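The Ranorberg fingers had lasted 667 grips before they let go of a bishop, and Hussam Nasrallah had walked around the table clapping as if the bishop had done something clever.

"Now the red ones!" he said. "Oh, I've been waiting for these."

He had the log open on his knees. The Bataineh pads were softer than anything we had tried since December, and he wanted them on the hardest piece in the set, which he swore was the pawn – all neck and no shoulders. I sent the arm down at 200 grams of squeeze and held my breath.

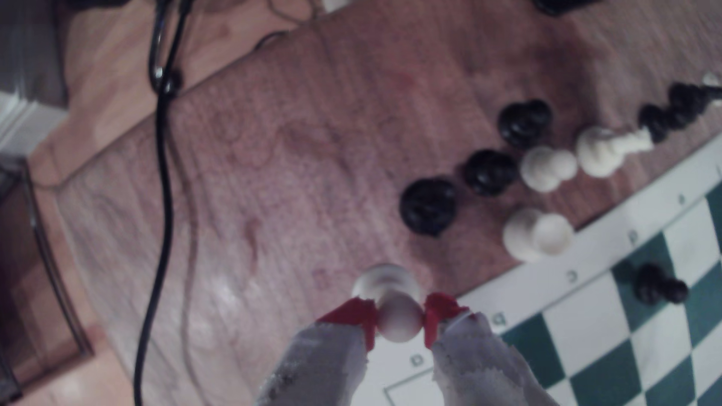 A white pawn, held by the neck in the red pads.

"Look at that," Hussam whispered. "Look how it just sits in there!"

I looked. We did it again, and again, pawns and rooks and both queens, until the light in the window went and my tea had a skin on it. By nine in the evening the counter said 2,319 and he was singing.

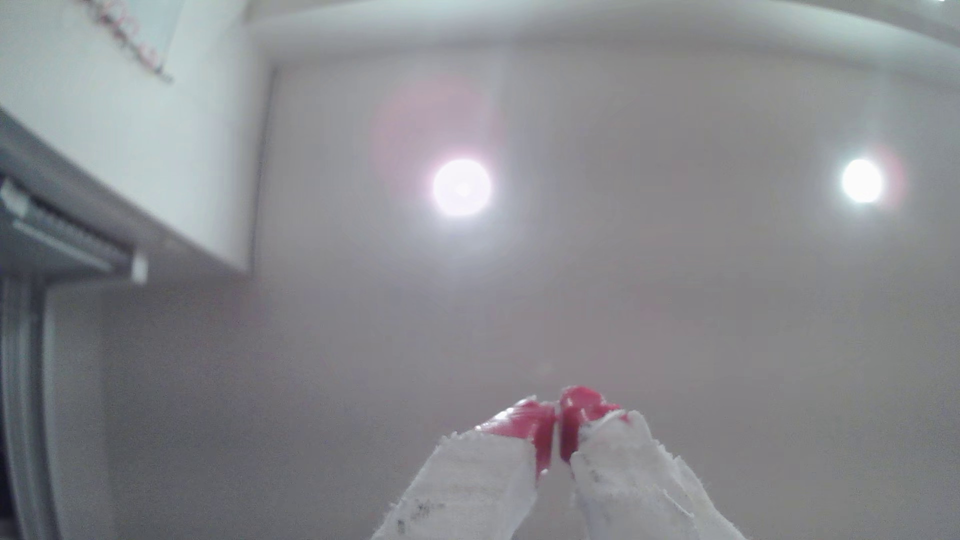
"Dristbridge will want the Serach controller tried too," I said. "Same pads, same pieces, from zero."

"From zero!" He was delighted. He was already turning to a clean page, ruling the columns with the side of a chess box. "You take the knights this time. I always get the knights."

I set a knight down by the board and reached for the start key.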